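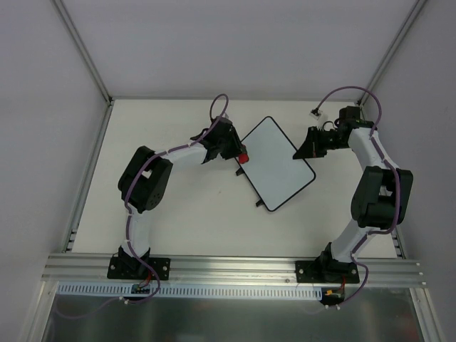
One of the two-armed wiping benches at the Entili workshop in Sarnville, with a small whiteboard between the grippers.

Sarnville workshop puts its robot arms back to work after cable fault

December 11, 2020

SARNVILLE – The pairs of small robot arms at the Entili workshop on the east side of town are moving again this week, after a worn cable caused one of them to swing the wrong way in the middle of a job and sent everybody in the room reaching for the stop button. Nobody was hurt, we're glad to report, and the damage came to one cracked gripper finger and a whiteboard that will not be going back on anybody's wall.

Readers who came to the open house in May may remember the benches, which drew quite a crowd that afternoon (the free cider helped). Each one has two arms set side by side at the front of a white table, and the arms practice everyday chores together, one holding a thing steady while the other does the work. Wiping a small whiteboard is among the chores they repeat most often, and it was during a run of that very job that the trouble came.

According to a notice the workshop sent to its neighbors and to this paper, the left arm on bench 5 was partway through a wipe when it lost its camera signal for a moment. It should have stopped right there and waited for a person to come over. What it did was carry on with the last command it had been given, pushing sideways across the board and into the gripper of the other arm, which was still holding on. The two stayed locked together for 17 seconds before the power was cut.

The workshop opened up the arm that same evening and found the cause in the cable that runs from the camera down to the base. The cable had been tied a little too tightly near the elbow, and all that bending, day after day, had broken some of the fine wires inside. From the outside it looked perfectly good, and it had passed a check by eye only the week before.

The second part of the problem took longer to sort out. The arms run on control software from Heltex, and a setting meant to halt both arms when either camera drops out had been left off on that bench after an update. The notice says the setting had been turned off for a test and should have been put back the same day. It was still off when the cable gave out.

Entili then shut down all of its benches, including the ones that had shown no trouble at all, and went through them one after another. Its staff checked 86 cables in all and replaced every one that had been tied close at a joint, whether or not it was failing. The new ones have been given more slack, with a generous loop above the wrist so that the arm can turn as far as it likes without pulling. Anyone who has ever gone through three phone chargers in a winter will understand the idea.

The stop setting is now switched on at every bench and can't be changed without a second person signing for it. The arms have also been slowed down for the time being, and the workshop says it will look at the speed again after the holidays. Before going back to regular work, the benches had to get through 181 wiping runs with the camera plug pulled at a different moment in each. Both arms stopped every time, the notice says.

Drandwood, the company that owns the building and rents the other half of it out for storage, sent its own safety inspector through before the power came back on. The inspector asked for two small changes, and both have been made – a bigger stop button at the end of each row, and a line painted on the floor to show visitors where to stand. The old buttons were easy enough to reach if you knew where they were, but a guest might not have.

School tours, which were called off when the benches went quiet, will start up again in the new year in smaller groups. Families who had already signed up do not need to do so again and will get a new date by mail. The workshop is also looking for a good home for a stack of used whiteboards, slightly scuffed but still fine for a kitchen or a kid's bedroom, and anyone who would like one can stop by the front desk during opening hours.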